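Children's Lit, Unit 4 handout: reading for setting in a middle-grade ghost story
Notes typed up fast after the October session, sorry for gaps. Bring to seminar.

Text: The Tide Bell at Grotport, Zanele Cele. Use the Umwood paperback if you can get it. Page numbers below are from that one. The Edwards hardback runs longer because of the type size, so add a bit.

Where we got to last time
Chapters 1 to 9. Myfanwy Trevor arrives at her uncle's house, hears the bell, gets told there is no bell. Standard opening for the genre and Cele knows it. Compare the first chapter of whatever ghost book you read as a kid.

Setting, main points
- Two towns. Grotport is the harbor, Sturkthorpe is up the hill. Kids from one don't go to the other. Watch who crosses and when.
- 431 steps between them. The number comes back, so keep a list of where. First time it's a dare, later it's how Myfanwy works out the bell is moving.
- Weather is doing a lot of work in ch. 3 and almost none in ch. 7. Why? Have an answer ready.
- Indoor scenes are nearly all kitchens.

Narrator
Close third, past tense. Slips into Tudur Kemeys's head for 2 pages in ch. 6 and then never again. Some reviewers call that a mistake. I don't think so but argue it either way in your response, just use the text. Look at the verbs right before the slip.

Tudur: the skeptic friend. Every ghost book has one. He is wrong about the bell and right about the uncle, which makes him more usefull than the usual version.

Terms you need
Unreliable witness: a character (not always the narrator) whose report we have reason to doubt. The uncle, obviously. Myfanwy after the fever, maybe.
Threshold: doorway, gate, top or bottom of the steps. Mark every one in ch. 8.
Delayed reveal: reader gets the clue before the character knows it's a clue. The rope in ch. 2.

Secondary reading
Emrys Rees, "Bells, Wells and Other Warnings." Read the first half. Second half is on adult fiction, skip unless you're writing on it.
Aled Prydderch, the short review in the packet. Grumpy, but good on dialog. He dislikes the ending, so don't read the last paragraph untill you've finished the book.

Response paper
600 words, one scene, one question. No plot summary, I have read it. Quote briefly and give the page. Chapter summaries from study sites are fine for checking who is who, not fine as a source, and I can usually tell.
Worth 50 points. Late papers lose a few, email me first.

For next time
Finish through ch. 15. Pick one threshold scene and be ready to read it aloud. Also think about
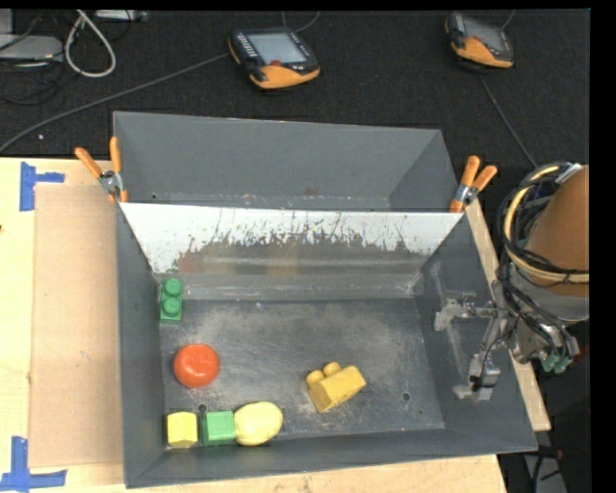 whether the bell has to be real for the ending to work. Half the class said yes last year, and they mostly pointed to the same line on the last page of ch. 15. Find it. If you think they were wrong, bring the line you would use.

Office hours same as before, 3:30, knock hard, the door sticks.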